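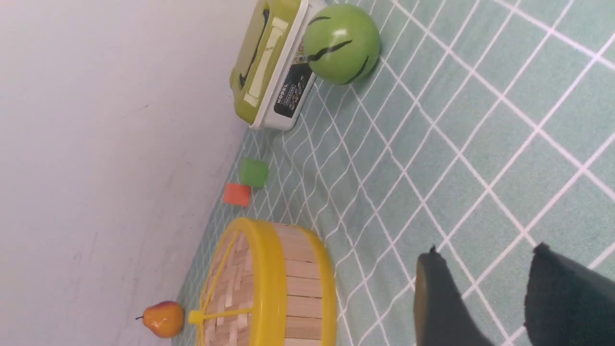 The gridded mat in use along the wall, with the steamer basket, the lidded container, the ball and two of the cubes.

Prirkdale gridded floor mat, mint: long-term review

Reading time: 4 min

The Prirkdale is a soft floor mat in a muted mint color with thin white lines printed over it in squares. It is sold for playrooms and home gyms. I bought it in May for a sorting corner, where small objects get put down, moved and picked up again many times a day, and it has stayed on the same floor since then.

Specification and measurement

The listing gives the short side as 1057 mm. I measured 1102 mm at one end of my sample and the same at the other, so the piece is consistent with itself and inconsistent with the listing. The seller, Gachanja, replied that the stated size excludes the border allowance. There is no border on mine. Anyone fitting the mat into a fixed recess should measure the delivered piece before cutting a threshold strip or moving furniture.

The mat arrived rolled. Both ends curled up on unrolling and were weighted with books. After three days the curl at the outer end had gone; the inner end of the roll took longer and still lifts very slightly when the room is cold.

Print

The white lines are crisp. Line width is even across the whole piece, and I found no breaks or doubled strokes. Squareness was checked with a carpenter's square at 18 intersections, and the error at each was smaller than the width of the line itself. For a printed soft mat that is good. An older Grastomska mat I used before this one had visible drift toward one corner.

Contrast between line and ground is moderate. It is enough to line an object up by eye from standing height, and low enough that the grid does not compete with whatever is lying on it. Saturated colors separate well from the mint. An orange-red cube is found at once. The light-green cube is the worst case in my set, being close to the mat in hue, and in evening light I have reached past it more than once. The glossy green ball with dark stripes, made to look like a watermelon, gives no trouble; the stripes do the work.

Surface and hold

The surface has a slight texture. I tested hold with the objects that live in the corner, pushing each one sideways with a finger.

Cubes: these stay where they are put. The rounded edges let them tip before they slide if pushed near the top.

Lidded container: the white plastic base slides with a steady, moderate force and does not chatter. The yellow-green lid has marker on it from an earlier labeling scheme, which did not transfer to the mat when the lid was left face down overnight.

Ball: it rolls on a light touch. The texture does not hold it, and neither would any other flat mat in this price range. It is best parked against something with a straight side, and the container serves.

Bamboo steamer basket: the best hold of the group. Slatted side, woven top, thick yellow rim. It sits flat and has left no impression after long periods in one spot, although it is light for its size and I would not take that result as evidence about furniture legs.

Against the wall

The mat has no skirting lip, so objects can be pushed right up to the wall. Ours is plain white paint and has collected gray scuffs low down. Part of that is the location, but a mat with a raised edge would keep things off the paint. Jesanov makes one with such an edge – it is thicker, and the grid on it is coarser.

Cleaning

Damp cloth, no detergent, for dust and ordinary marks. Lint collects in the texture and is removed faster with a rubber brush than with a vacuum cleaner. Pencil comes off with an eraser. I tried ballpoint on the underside and it did not come off with anything I had in the house. The printed lines show no loss after repeated wiping in the same area.

Verdict

Recommended for light objects and sitting work. The grid is accurate, the surface is quiet and the color is easy to look at for long periods. Points off for the listed dimension, the slow curl at the inner end and the lack of any edge on the wall side. I would buy the same one again, after measuring the space with some margin – and in gray, if they made it.

Comments (3)

mat_on_tile
Same size problem here, mine was over by nearly the same amount. I trimmed it with a utility knife and a steel rule. Cuts cleanly, but the cut edge picks up dirt.

lowshelf
Does it smell out of the roll?

drybrush
@lowshelf Mine did for the first week. Window open, gone after that. Agree on the rubber brush.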